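Subject: Re: [thyroid-chat] Tablets before breakfast, and the tiredness
From: Raelene Lockyer
Date: 1/5/19

On the tablets and breakfast question, replies are under each bit. I've cut the rest of the thread as it was getting long.

> I was told at the surgery to take the levothyroxine on an
> empty stomach and wait half an hour before eating. The
> leaflet says much the same. But I start work at six and I
> can't always manage the wait. Does it matter if I have toast
> straight away? I've been on 50 micrograms for a couple of
> months now and I'm still tired by the afternoon.

I was on 50 to begin with as well, and I was tired on it too. It was put up twice before I felt much different, each time after a blood test, and each time there was a wait of several weeks before the next test. That is slow, but the level in your blood takes that long to settle after a change, so testing sooner doesn't tell them much. If your last test was when you were diagnosed, ask for another one. If you've had one since, ask for the printed result with the range next to it. My surgery hands these over at the desk, and I keep mine in a folder.

As for the toast, food does get in the way of the tablet being absorbed. How much varies from person to person. What my pharmacist told me was that the worst thing is to do it differently every day, because then the test result doesn't mean a lot and the dose ends up chasing it. So if you honestly can't wait in the morning, talk to the pharmacist about taking it at bedtime. I changed to bedtime when I was doing early shifts at Halliday. I have my tea before seven and nothing after, and I take the tablet when I go up. My TSH has been steady since. You do need to have stopped eating a good few hours before, so it is no use if you like a late supper.

Don't change over without telling anybody, though. They will want to know when you take it when they look at your results.

> Also is it true about coffee? I have one the minute I'm up.

Yes, coffee counts. Water only with the tablet. I was having mine with a milky coffee for the whole of my first year and had no idea. Tea is probably the same but I have never had a clear answer on that, so I treat it as if it is.

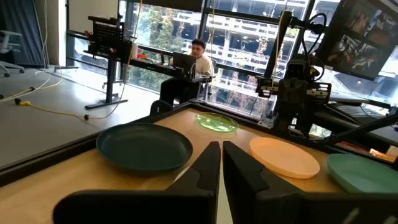

The other things to keep away from it are iron and calcium, and those need a bigger gap, four hours for both according to my leaflet. That includes the indigestion tablets with calcium in them, and multivitamins, since most of those have some iron. I take my iron at dinner time, midday, with orange juice. If you are on anything from the doctor for your stomach, mention it when you have your next test, as some of those have an effect too.

> My sister says I should cut out cabbage and sprouts and
> anything with soya. She read it somewhere. Has anyone here
> been told this by a doctor?

I haven't. I asked the nurse and she said ordinary helpings of cooked greens were fine and she wished more people ate them. Soya is a bit different, as it can interfere with the tablet, so she said to leave a gap and not to suddenly start having a lot of it. I eat cabbage most weeks in winter.

Kelp I would leave alone. It has a great deal of iodine in it, and the amount varies a lot from one bottle to the next. Someone on the old list took it for months without saying and her results were all over the place. If you already have some in the cupboard, tell the doctor before you take any more of it.

> Last thing. The chemist gave me a different make this time
> and the tablets look nothing like the last lot. Is it the
> same stuff?

It should be the same medicine at the same strength, but do check the strength on the box — I was once given 25s with a label saying to take two, and it took me a minute to work out that it was right. The fillers are different between makes. Most people don't notice a change. A few do, and I am one of them, or at least I think I am. If you feel worse after a switch, write down the date you started the new box and how you have been, and take that with you. A pharmacist can put a note on your record asking for the same make, and mine has managed it nearly every time.

As for being tired in the afternoon, it might be the dose, but it is worth having the other usual things looked at in the same blood test. In my case it was ferritin as well. Mine came back at 13, and they had not tested it until I asked. Vitamin B12 is another one. I don't want to send you off with a list of complaints you haven't got, but one needle will do for the lot.

If your heart is racing, or you have chest pain, or you are getting confused or very cold and slow, don't wait for a reply on here. Ring the surgery or 111, or 999 for the chest pain.

Two other matters while I am writing.

The June meeting is on, in the upstairs room at Stilum as before. There is a lift at the back if you can't do the stairs. The pharmacist is coming again and will take questions for the first hour. Please send them to me beforehand if you can, as last time we ran out of time with several people still waiting. The car park at Hetov is the nearest one with spaces, and the number 53 bus stops opposite.

Whoever borrowed the book on reading blood results from the box, could I have it back, please? It has a green cover and my name inside the front. There are two people waiting for it.

I am not a doctor or a nurse. I was diagnosed 13 years ago and this is only what I have been told and what I have found out since.

Raelene

--
Raelene Lockyer
List owner, thyroid-chat
To leave the list, send a blank message with "unsubscribe" in the subject line.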